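Notes for the afternoon session: small catalogs and the radio people who play them

Good afternoon, and thank you for coming back after lunch (wait for the door to close, people will still be finding seats). I'm Amber Jansen, I look after rights and partnerships at Tromcombe, and for those who don't know us, we're a music publisher in Murnlow with 18 writers and a catalog of nearly 800 songs.

I want to talk about what happened after we signed our sync and airplay deal with the Mundholm stations last November. Arnout Aerts did most of the early talking on our side, and he did it very patiently -- there were 12 drafts of the cue sheet clause alone, and I still have all of them in a folder if anyone is curious afterwards. 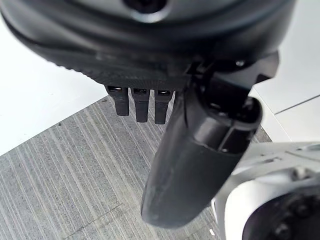

So, the cue sheets. Our songs were getting played, we could hear them in the car on the way to work, but the titles were coming back to us spelled three different ways and the co-writers were often missing. We went through 400 lines by hand that winter. Slow down here and tell the story about the Zacharopoulos song, the one that was logged under the name of its own B-side.

What helped in the end was pretty plain. We sent one clean list every month, with the writer shares filled in, and we asked the stations to name one person we could call. Please do this before you sign, if you can! We did it after, and it cost us a whole quarter of statements.

Next, play the short clip, then go on to the questions about splits. Arnout has the microphone for the back rows.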